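Mastgate Catalog Support
Ticket: Label printing stops partway through a batch
Site: Flesstead sale rooms
Opened by: Sayaka Kobori
Assigned to: Eetu Karppinen
Opened: 7 June 2026
Status: Closed

Sayaka Kobori
We are printing lot labels for the next sale and the job keeps stopping. The catalog has 2,625 lots. The printer runs fine for the first part, then the light goes from green to amber and nothing else comes out. Mastgate still says "Printing" and the progress bar sits where it was. If I cancel and start again it prints from lot one, so I now have several sets of the low numbers and none of the high ones. Printer is the Proller on the front desk, wired to the network. We did the last sale on the same setup with no trouble.

Eetu Karppinen
Thanks, Sayaka. Please check three things for me.
What is the last lot number that prints, and is it the same each time?
Which version shows under Help, About on the desk computer?
Does a short job finish, say lots 1 to 20?
In the meantime you can print a range from Print, Labels, Selected lots, so you don't have to start from lot one.

Sayaka Kobori
Last label is 63 every time, I tried it twice more. Short job of 20 is fine. I also tried 50 to 80 and that stopped at 63 too, but 70 to 120 went through. The version screen says 5 and then some smaller numbers I didn't write down. Will get them after lunch.

Eetu Karppinen
That helps. If it stops at 63 no matter where the range starts, I would look at lot 64 before I looked at the printer. Please leave the Proller switched on and don't reinstall the driver yet. Can you send an export of lots 60 to 70, and tell me which room each one is assigned to?

Sayaka Kobori
Export attached. 60 to 63 are front room. 64 to 70 are in the viewing room, on the long table.

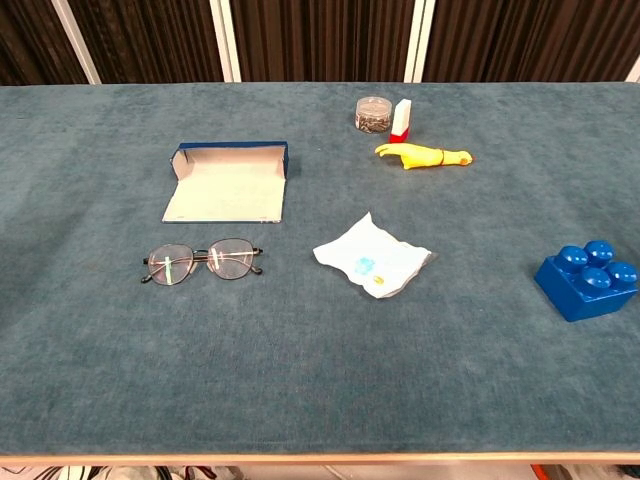 Viewing room, long table with the blue cloth.

Iida Partanen did the data entry for that room and she's in tomorrow if you need to ask her anything. Full version number is 5.2.

Eetu Karppinen
Got the export. Lot 64 has a line break and a tab in the short title field, right after the word "lamp". My guess is that the title was pasted in from an email or a spreadsheet cell. On screen Mastgate hides both characters, but the label template sends them to the printer as they are, and the Proller reads the line break as the end of the label. It then waits for data that never comes.

To fix this one record:
1. Open lot 64 and click into Short title.
2. Select everything and delete it.
3. Type the title in by hand. Please don't paste it.
4. Save, then turn the printer off and on to clear the stuck job.
5. Print 60 to 70.

Sayaka Kobori
60 to 70 printed. Started the rest from 71 and it stopped again at 418. Same amber light.

Eetu Karppinen
Probably more pasted titles. Please send the full export and I'll search it from here.

Eetu Karppinen
Searched the full file. There are 11 more lots with a line break in the title, list attached. All were entered on the same afternoon. I can clean them remotely if someone at Flesstead with manager rights approves it.

Joni Tikkanen
Approved. Please don't touch the estimates or reserves.

Eetu Karppinen
Done. Short titles only – no other field was changed, and a backup was taken first.

Iida Partanen
Those were mine. The consignor sent a spreadsheet and I copied the titles across. Is there a safe way to paste them? Typing them all is slow.

Eetu Karppinen
Yes. Use Ctrl+Shift+V in the title field, then press End and check that the cursor sits right after the last letter. For longer lists, the CSV import strips line breaks by itself.

Sayaka Kobori
Everything from 419 up has printed. One label came out faint but that was the end of the roll. OK to close from our side.

Tharushi Wickramasinghe
Logged as a bug on our end. The label template should strip these characters before printing. The fix is planned for the September release. Farooqui reported the same fault last month, so I have linked the two tickets.

Ticket closed by Eetu Karppinen.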